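# Chapter 3: What the Club Learned, and What the Poster Said

Student robot projects produce two kinds of record. One is the poster, and the other is the notebook. Read only the posters and you would think school clubs had been turning out household helpers for years. This chapter works mostly from a notebook.

The club at Pastholm met in a rented hall from March until the end of the school year. Its project, entered under the name Drirkton, set out to teach a pair of grippers to sort and serve small packaged goods. The poster for the regional fair claimed the system "handles everyday objects." The notebook's last entry, dated June 28, 2019, lists 138 attempts at a single task and marks 48 of them as clean. Both documents were written by the same students.

You should get used to asking what sits between two statements like these. Start with the word "handles." Does a pick count if the packet is bent? Does it count if the neighboring packet comes up with it? The Pastholm students changed their rule for a clean pick partway through, and they did write that down, to their credit. They did not go back and score the earlier attempts again, so the 48 mixes two standards. I would not build an argument on it.

Then there is the question of who is doing the work. In most projects of this kind a person moves the grippers by hand first, and the motions are stored for later use. That is a sensible way to begin. It also makes for flattering demonstrations, as a person's hand is very good at finding the edge of a paper envelope in a tight row. Whatever skill you see at that stage belongs to the student.
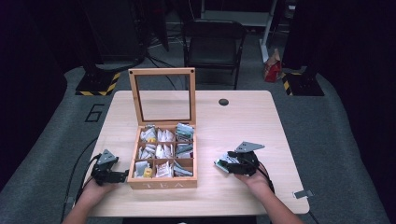

The club had chosen tea bags over the foam blocks sold in the Canpolat starter kit, and I think that was the best decision in the whole project. Foam blocks forgive nearly everything. Paper envelopes slip, fold and lean on each other, and a method that works on foam may tell you very little about them. The rival team from Rustutex kept the blocks and reported far better results — on blocks.

Before you read Section 3.1, write down answers to the following. Keep them, as you will need them again in Section 3.2.

1. What would you count as one attempt, and when does it end?
2. What would you count as a clean pick?
3. Who should do the scoring, and should that person have built the system?
4. What result would make you say the method does not work?

Most groups leave the fourth one blank. Yours may too, on the first try.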